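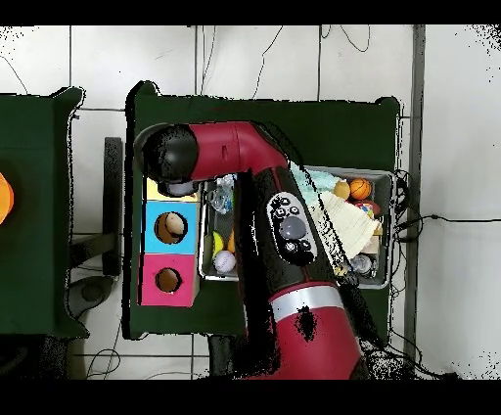

*The red and black arm at Draltport, with its gripper just above the stack of coloured boxes and the tray of test objects alongside.*

**The trouble with a good demo**

Every gripper maker I have met in the past few years has shown me a film of its product picking up an egg. I have stopped watching them. An egg is a kind shape, and the person filming can throw away as many takes as they like.

So when Kistow, a small firm selling a two-fingered gripper, said its hand would beat the older Murakami model on "everyday objects", I asked who had checked. The answer was a test lab in Draltport, where Riku Wada and Tonantzin Ventura have been running both hands on one arm, with one tray of things to pick up.

The tray is better than most. There's a baseball in it, a toy lemon, a small orange basketball, a crumpled plastic bottle and a couple of bits of cloth. Wada picked the bottle himself and is rather proud of it. Clear plastic is hard for a camera to make out, and a crushed bottle gives the fingers nothing flat to hold.

"Balls are easy," he told me. "Everyone's good at balls."

Then why are there so many of them in the tray? He laughed, and said the list had been agreed with the makers before he joined. I wrote that down and underlined it.

The trial ran to 1,344 attempts, split evenly between the hands. Kistow's came out ahead, with 377 clean picks on its first go at an object against 90 fewer for the Murakami. That sounds like a thrashing until you ask which objects made the difference. Ventura had the sheet open before I'd finished the question. Nearly all of the gap came from the cloth, where Kistow's softer fingertips pinch up a fold and the Murakami's slide off it. On the bottle the two were level, and both were poor.

Neither hand managed six in ten. Kistow's brochure leaves that out and gives a figure for "successful grasps", a term that also takes in second and third tries. I asked the firm's Braulio Valdovinos whether a customer would want to know how often it works first time. He said customers care about the end result. Some do. A packing line with a few seconds for each item may feel differently.

My bigger worry is the arm. Both hands were bolted to the same one, run by a controller from Zakudel, and its settings were tuned over several weeks with the Kistow hand fitted. The Murakami got an afternoon. Ventura thinks this matters a good deal. Wada thinks it matters a bit. They have argued about it since the spring and would both like to run the whole thing again in September, with equal time for each.

Toshiko Hayashi, who buys equipment for a parcel depot and had come to see the trial for herself, asked for something I wish more buyers would ask for. She wanted to bring her own box of objects, unseen by anybody beforehand. Wada agreed on the spot. Valdovinos said he would have to check with the office, and when I rang last week he was still checking.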